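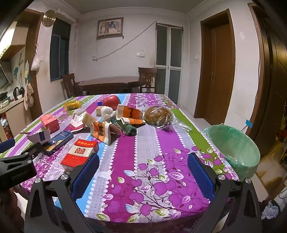
Fig. 2. Jaws open over a mixed table, before the first pick.

Section 3: Clearing a table with the Skurard hand gripper
By the Briner bench team
2019-10-08
4 min read

I get asked all the time whether a machine can clear a kitchen table yet. Short answer from me: bits of it, on a good day, if you set things up kindly. The long answer is the rest of this section, so put the kettle on and we'll go through it together.

Before you start

You'll want the gripper charged, the blue pads clean, and the Hosteo logger running on your laptop. Give the pads a wipe with a damp cloth and let them dry (I skipped this once and spent a whole afternoon blaming the software for crumbs).

1. Leave the table the way a household leaves it. Boxes, a paper bag, bread in its plastic, a couple of mitts, a towel. Please don't tidy it into rows! Rows are easy and they'll flatter your results.

2. Put a basin at one side as the drop-off. A big plastic one is grand. I like a liner in mine, but smooth it down over the rim or the jaws will grab it on the way out.

3. Hold the gripper above the table with both jaws wide open and press Record. Wait for two beeps. One beep means the logger has heard you but hasn't saved anything.

4. Start with a stiff box. Come straight down, close slowly, lift, pause, then carry it over to the basin. The pause matters more than you'd think, so count to two under your breath.

5. Do the boxes and packets next, then the round things. An apple-shaped ornament or a ball wants the pads just below its widest part. Go in any higher and it'll squirt out sideways and off under the furniture.

6. Save cloth for last. Pinch a mitt near the cuff and a rolled towel around its middle. With a crumpled cloth, pick whichever fold stands up highest.

7. Press Stop, then check the session number on the logger screen. My practice file is 1839 and yours will be something else, but write it on the sheet anyway.

CAUTION: Keep your free hand out of the jaws. They close on fingers as happily as they close on boxes.

CAUTION: Bread bruises. Set the grip to Soft before you go anywhere near a loaf, and hold it by the loaf itself. If you take the loose plastic, the whole thing swings.

Note: Patterned tablecloths are fine and I'd encourage them. Printed fruit does fool the Samarakoon picker now and then, and it will have a go at lifting a flat apple off the cloth. Mark those tries as "false pick" and carry on.

So, can it do the chore?

On our bench the picker manages stiff boxes nicely by itself. Soft packets are hit and miss. Cloth is still a bit of a heartbreaker: it'll get a mitt off the table, sure, but folding one is well beyond it, and it has no idea that bread goes in the cupboard and a wrapper goes in the garbage. I'd still do my own kitchen by hand. We log about 2304 picks before each retraining, and the next one is due in November, so the cloth settings in step 6 may change after that.

Related sections
Charging and storing the gripper
Replacing worn pads
Hosteo logger: what the beeps mean
Sorting false picks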